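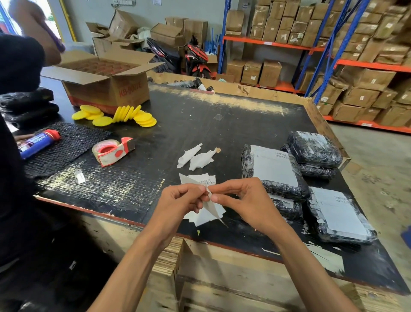
Can I be a godparent if I was never confirmed?

My cousin in Skatby has asked me to be godmother to her little boy and I'm over the moon, but now I'm panicking a bit. I was baptised Catholic as a baby and did First Communion in Grade 2, then we moved and confirmation just never happened. Mum reckons it doesn't matter. The baptism's in June and the parish wants a sponsor form back by Thursday. Do I tell them, or tick the box and hope? I do still go to Mass, most weeks anyway.
Gosling

Ingvar Thorlacius
Please don't tick the box! Ring the parish office and tell them what you've told us. A Catholic godparent is normally meant to be at least 16, confirmed, and to have received Communion, so it'll come up sooner or later (our parish asks for a certificate). You only need one godparent though, so if your cousin has somebody else lined up who's confirmed, the baptism can go ahead. And ask about adult confirmation while you're on the phone. I did mine at 30 with 2 other stragglers, evenings in the hall, terrible biscuits, and I loved it. Whether you'd be done by June is up to your priest and the bishop, but they can't help if they don't know.

Flelimia
my sister was never confirmed and did it no worries, the priest didn't even ask. that was years ago but

Flarano
Ingvar's covered most of it. I'd only add that "Christian witness" is for a baptised person from another church, so don't let anyone put you down as that, you're Catholic already. I made that mistake on my nephew's form and the secretary posted it back with a sticky note. Also, if you need your baptism record, write to the church where you were baptised, and do it early. Mine was 1000 km away and the office only opened two mornings a week.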